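Collecting household chore examples in simulation: workshop tips

These tips come from the bathroom set in the Prollton project, where we gather examples of small tidying jobs for a learning system. Most of them apply to any simulated home. They assume you already have a scene that loads and a way of driving the robot through it, whether with hand controllers or a keyboard.

Write the job down first

Put the task in one sentence and keep it where the operator can see it. "Take the spray bottle off the toilet tank and set it on the floor by the door" is a good sentence. "Clean up the bathroom" is no use at all, as two people will do two different things and the system gets taught both.

Say where the object ends up. If the end spot is loose, say how loose. We allow anything within 18 cm of the target and reject the rest.

Start from a view that shows the target

Begin each run with the robot standing back far enough that the object and the floor in front of it are both in sight. If the arm is already in the picture at the first step, the system tends to lean on where the arm is and pay less attention to the object. Park it out of view and bring it in during the run.

Check the near side of the view as well. Large appliances close to the robot take up a lot of room, and they can hide the thing you came for once you turn. In a small bathroom, a quarter turn is often enough to lose it.

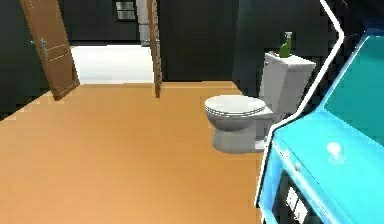

Bathroom set, start view. Spray bottle on the tank lid, doorway at the back, turquoise appliance close on the right.

Clémence Gautier built most of our start views, and her rule is to drive the route once without recording. If you bump anything on the dry run, move the start point back and try again. Save the new start point under a new name.

Change one thing at a time

A stack of runs from the same start teaches very little. Change the start position, then the object position, then the colors, and note which one you changed. Good things to vary in a bathroom:

- where the bottle stands on the tank lid
- how far the door is open
- floor and wall color
- how bright the next room is
- the height of the robot's camera

Leave the toilet and the big appliances where they are. Moving fixtures changes the route as well as the reach, and you won't know which one caused a failure later.

Keep strong colors in some of the scenes. An orange floor and black walls are unlikely in a real house, but they stop the system from deciding that bathrooms are always white. Mix them with plainer ones.

Grasping bottles

Go for the body and stay off the trigger head. The collision shape around the trigger is usually simplified, so the gripper can close on what looks like empty air and still pick the bottle up. Those runs pass the automatic check and they shouldn't. Watch them back at half speed – you can spot the gap easily.

Lift straight up before moving sideways. On a flat lid a small drag is enough to tip a tall bottle, and small items next to it get swept along.

See-through plastic gives the depth reading trouble. If the simulator offers realistic depth noise, turn it on for bottles.

How many to keep

For one task in one room we aim for 105 clean runs. Keep 70 for training and hold the rest back for checking. Don't let runs from the same start point land on both sides of the split.

Failed runs go in their own folder with a short reason: dropped, wrong object, ran out of time, hit door. Erhan Ateş reads through these every Wednesday, and most scene fixes start there.

Length and breaks

A bathroom run should take under a minute. If the operator stops to think halfway through, throw the run out and start over. Long pauses get copied faithfully.

Swap operators after 6 runs or so when the task is fiddly. Hands get lazy and the paths all start to look alike.

Naming files

Room, task, start point, operator initials, run number, in that order. No spaces. Leave the date out of the name, the recorder already stores it.

Last updated: May
Contact: the Prollton workshop desk | © Prollton | Back to top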